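Kreatin richtig einnehmen: Anleitung für Einsteiger

Kreatin-Monohydrat gehört zu den am besten untersuchten Nahrungsergänzungsmitteln im Kraftsport. Trotzdem tauchen im Trainingsforum jede Woche dieselben Fragen auf: wie viel, wann, womit und wie lange. Diese Anleitung beschreibt die Einnahme Schritt für Schritt, so wie wir sie unseren Mitgliedern empfehlen. Sie richtet sich an gesunde Erwachsene. Wer eine Nierenerkrankung hat, schwanger ist oder dauerhaft Medikamente nimmt, spricht vorher mit dem Arzt.

Was man braucht

Reines Kreatin-Monohydrat als Pulver, ohne Zusätze
Eine Feinwaage, die auf 0,1 Gramm genau anzeigt
Ein Glas oder einen Shaker
Einen trockenen, verschließbaren Behälter
Ein Heft oder eine Tabelle für die Notizen

Kapseln gehen auch, sind aber pro Gramm meist deutlich teurer. Mischprodukte mit Koffein, Beta-Alanin und Aromen sind für den Anfang ungeeignet. Wenn man davon Magenprobleme bekommt, weiß man nicht, woran es liegt.

Schritt 1: Das Produkt prüfen

Auf der Zutatenliste sollte nur ein Eintrag stehen. Wer an Wettkämpfen teilnimmt, achtet zusätzlich darauf, dass die Charge von einem unabhängigen Labor auf verbotene Substanzen getestet wurde. Kreatin selbst steht nicht auf der Dopingliste, Verunreinigungen kommen bei Nahrungsergänzungsmitteln aber vor, und für eine positive Probe haftet der Athlet. Chargennummer aufschreiben und einen Rest aus der Dose aufheben, bis die Saison vorbei ist.

Schritt 2: Menge festlegen

Drei bis fünf Gramm am Tag reichen für die meisten aus. Leichte Personen bleiben bei drei Gramm, schwere mit viel Muskelmasse nehmen fünf. Bei dieser Menge sind die Speicher im Muskel nach etwa vier Wochen gefüllt.

Die Ladephase mit 20 Gramm am Tag, verteilt auf vier Portionen über fünf bis sieben Tage, führt schneller zum selben Ergebnis. Nötig ist sie nicht. Helge Holmgren, der bei uns in Bedbridge die Kraftdreikampfgruppe betreut, lässt sie bei Anfängern grundsätzlich weg, weil viele davon Durchfall bekommen und dann ganz aufhören.

Schritt 3: Abwiegen

Die Messlöffel in den Dosen sind ungenau. Je nachdem, wie fest das Pulver sitzt, liegt man schnell ein Gramm daneben. Gesundheitlich spielt das kaum eine Rolle, für die eigenen Aufzeichnungen ist es aber lästig. Also die Waage auf eine ebene, feste Fläche stellen, das leere Glas daraufstellen, auf null setzen und das Pulver einfüllen.

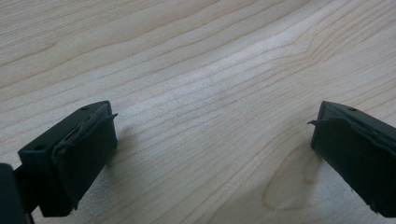
Wer nicht jeden Morgen wiegen möchte, wiegt einmal eine Portion mit dem eigenen Löffel ab und merkt sich, wie voll er sein muss. Nach dem Wechsel auf ein anderes Produkt wiederholt man das, denn fein gemahlenes Pulver verhält sich anders als grobes.

Schritt 4: Auflösen und trinken

Kreatin löst sich in kaltem Wasser schlecht. Mit lauwarmem Wasser oder Tee geht es besser. 300 Milliliter genügen für fünf Gramm. Ein Rest setzt sich fast immer am Boden ab, den spült man mit einem Schluck Wasser nach. Die fertige Mischung sollte man am selben Tag trinken und nicht auf Vorrat ansetzen, da Kreatin in Flüssigkeit mit der Zeit zerfällt.

Der Zeitpunkt ist zweitrangig. Wichtig ist, dass man es täglich nimmt, auch an trainingsfreien Tagen. Am einfachsten koppelt man es an eine feste Mahlzeit. Mit etwas Essen im Magen vertragen es die meisten besser.

Schritt 5: Gewicht und Leistung notieren

In den ersten Wochen steigt das Körpergewicht häufig um ein bis zwei Kilo. Das ist vor allem Wasser, das im Muskel eingelagert wird. In Sportarten mit Gewichtsklassen muss man das einplanen. Morfudd Howells hat im April angefangen, 22 Tage vor einem Turnier in Desby, und musste kurzfristig eine Klasse höher starten. Besser ist es, in der wettkampffreien Zeit zu beginnen.

Notiert werden morgens das Gewicht, die genommene Menge und bei den Hauptübungen Last und Wiederholungen. Nach 30 Tagen lässt sich ein erster Vergleich ziehen. Zu erwarten sind ein oder zwei zusätzliche Wiederholungen in schweren Sätzen. Bei einem Teil der Sportler tut sich wenig, besonders wenn sie ohnehin viel Fleisch und Fisch essen.

Häufige Fragen

Muss man Pausen einlegen?
Nein. Für gesunde Erwachsene gibt es keinen Beleg, dass ein Wechsel aus Einnahme und Pause Vorteile hat. Nach dem Absetzen sinken die Speicher über mehrere Wochen auf den Ausgangswert.

Was tun, wenn man einen Tag vergisst?
Am nächsten Tag normal weitermachen. Die doppelte Menge ist überflüssig.

Bringt Kreatin etwas im Ausdauersport?
Bei langen, gleichmäßigen Belastungen wenig, und das zusätzliche Gewicht kann beim Laufen stören. Bei Sprints und Intervallen kann es helfen.

Verfälscht es Blutwerte?
Der Kreatininwert kann leicht steigen, ohne dass die Nieren geschädigt sind. Vor einer Blutabnahme deshalb dem Arzt sagen, dass man Kreatin nimmt.

Lagerung

Dose fest verschließen und trocken bei Zimmertemperatur aufbewahren, also nicht über dem Herd und nicht in der feuchten Sporttasche. Verklumptes Pulver kann man zerdrücken und weiterverwenden, solange es normal riecht und das Haltbarkeitsdatum nicht überschritten ist.

Fragen zur Anleitung nimmt Liv Bråten am Empfang entgegen.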